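Search notebook
Enter keywords

16 July 2018

Bench 2, morning. Carried on with the paper bag setup. The last batch of bags from Grellville is nearly used up and the Horkden ones have come in, 904 in the carton according to the packing slip. I haven't checked that. The Horkden paper feels a little stiffer in the hand and the bottom fold is sharper, so the bag sits flatter when it is first opened. The old ones rocked unless you pushed the floor down with your fist.

Opening procedure as it stands now: shake the bag open, put a hand inside and press the floor out to the corners, then roll or crush the top down until the sides are low enough to see in from standing height. Crushing is quicker. Rolling makes a neater rim, but it springs back up over an hour or so and then you are looking into a tube again. I crushed all of today's and will keep doing that unless someone objects.

Base is the white plastic lid again. I tried the bag straight on the bench top first and the tape lifted twice before lunch, both times at the corner nearest the door. On the lid it holds. The lid is scuffed and has black marks on it that didn't come off with dish soap. I stopped scrubbing, as I don't want to rough it up any more than it is. If anyone has a better cleaner, leave it by the sink with a note.

Tape: four pieces of the black. Two on the left, one over the top edge and one low down where the bag meets the lid, and two on the right done much the same way. The low right piece can be shorter than the others. Press the tape down on the paper first and the plastic second. Going the other way pulls a crease into the wall and the bag leans.
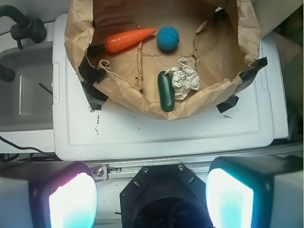 Contents for the rest of the week: toy carrot, the green pickle (or cucumber, the box just says vegetables), small blue dimpled ball, foil ball. I want to keep to these four and stop swapping things in. Last week's notes are hard to compare because the set kept changing and half the pages don't say what was in the bag.

Notes on each:

Carrot. Fine. The leafy end is much thicker than the tip, so it never lies quite the way you expect when it is dropped in.

Pickle. Rolls until it meets something. Best put in by hand.

Blue ball. Goes to the lowest spot in the floor, wherever that is. With the old bags this was nearly always the middle seam. With the Horkden bags it varies more and I have no pattern yet.

Foil ball. Needs remaking now and then. It gets flatter and shinier with handling and ends up a different object from the one you started with. I'd like to fix a size. For now, tear the foil to 12 inches, crumple it loosely, and squeeze once with both hands. Old ones go in the recycling, please don't put them back in the tray.

Layout: I placed everything with a gap to the walls where I could. Foil against the pickle is the arrangement I want to look at most, because that is where the two get moved together. Left the carrot and the blue ball further up, out of the way of those two.

Supplies. Black tape is down to the last full roll plus a stub. Asked Storix for a quote on bags in case Horkden is slow again, and their smallest order is 2,000, which is more than we have shelf space for. Crichton might split an order with us. They did that in March with the bins and it went all right.

To do:
- write the bag batch on every page, G or H
- second lid, same type if it can be found, so one can be set up while the other is in use
- move the toy tray off the window shelf
- find out whether the bags can be flattened and used again, or if the creases spoil them

Stopped at 4:40. Bench wiped down, spare bags back in the carton with the flaps closed.

Filed under: Bench notes, Bags and containers, Setup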